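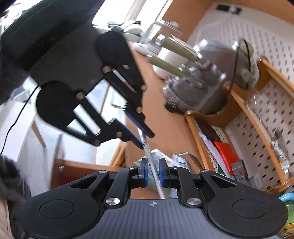 A clear plastic rod, with a blue-edged gripper finger on either side of it.

Tallent Mota pop-up football goals, set of 2

I coach an under-nines side in Onthorpe and bought these in May, when our old steel five-a-side goals finally rusted through at the joints. We train on the council pitch behind Cuvton Road, which has no storage, so everything has to go in the boot of my car.

The goals come in one flat bag with 4 ground pegs per goal. Each frame twists out into a half-moon shape and takes a few seconds to put up. Folding them again is harder. It took me most of a training session to learn the knack, and the leaflet is no help because the drawings skip the middle step. Hold the top bar against your chest and turn your wrists inwards.

The netting is better than I expected at this price. We have had them out twice a week and there is one small hole, low down near the back seam, where somebody's studs went through. The stitching along the posts is still sound.

Wind is the main problem. On soft ground the pegs hold well enough, but on the hard end of our pitch they bend, and one goal went over during a match with nobody near it. I now use longer tent pegs from the camping shop and put a bag of bibs on the back bar.

Each goal weighs 700 grams, so the children can carry them over from the car park themselves. The carry bag is the weakest part — the zip split in the second month and I use a bin liner now.

Good for training and small-sided games with younger players. I would not use them above under-elevens, as a hard shot moves the whole frame.

Four stars, one off for the pegs and the bag.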